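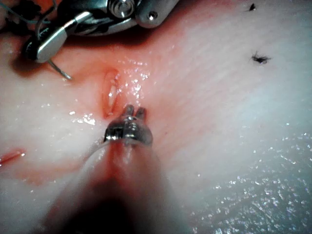 Handout 6: Reading a Crochet Pattern for a Small Figure

Category: Course Notes / Crochet & Yarn

Most patterns for small stuffed figures are worked in the round, from the top of the head down. Read the whole pattern once before you pick up the hook. We will use the Narnari fox for this unit. Mitsuko Oshima wrote it in US terms, so "sc" means single crochet all the way through.

Abbreviations you need
sc – single crochet
inc – two single crochet in the same stitch
dec – single crochet two together
st – stitch
rnd – round

Starting the head
Make a magic ring and work 6 sc into it. In rnd 2, work inc in every stitch. The number in parentheses at the end of each line is your stitch total for that round. Check it before going on. Rounds are not joined, so put a marker in the first stitch and move it up each time.

Brackets and repeats
"[sc, inc] x 6" means do everything inside the brackets six times. Students often repeat only the last stitch.

Stuffing and closing
Stuff the head while the opening is still wide. On the last round, leave a long tail, thread it through the front loops and pull it tight. Spyros Dimitriou's method for invisible decreases is in Handout 8 – try it on a swatch first.

For next class
Finish the head and both ears. Bring a yarn needle and 2 safety eyes. Lleucu Foulkes will cover sewing on the arms.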